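Surface and Bowl Study – Final Report
4 min read

Our group looked at how a plaster-look surface wears and what sits well on it. We began in March, budget 4,000, spent 1,410. Mostly samples from Meltex and one from Koivisto. The bowl is mint green, glossy, wavy rim. Wanted something shiny against all that beige.

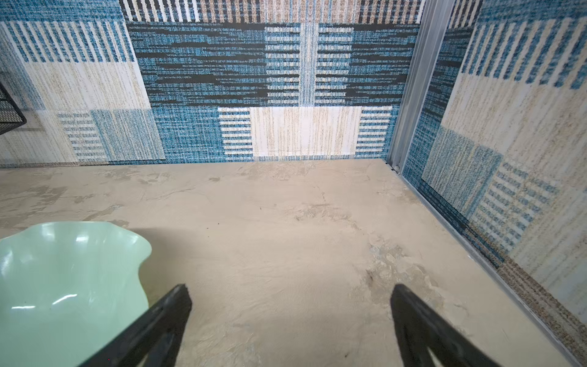

Gemechu Habte
Group lead, second year

Bowl reads well on the beige. Shine picks up every light in the room though – we should of tried a matte one too. Fine cracks and chalky patches in the finish, plus a brownish stain. Stain went in the log as mark 8. No cleaner tried on it yet.

The wider area is more mixed. Tan blotches with thin crack lines round them, almost like a map, then smoother parts. One whitish streaky patch, bluish in places. Blue patterned textile on the wall to the left – keeps the beige from looking flat.

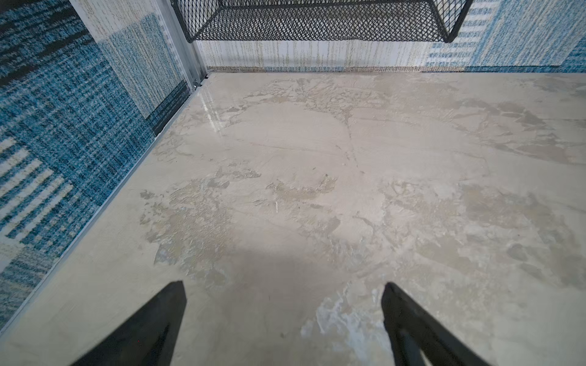 What we would change

More bowls, fewer surface samples. Log marks the same day, we left 14 of them till the end and it got mesy.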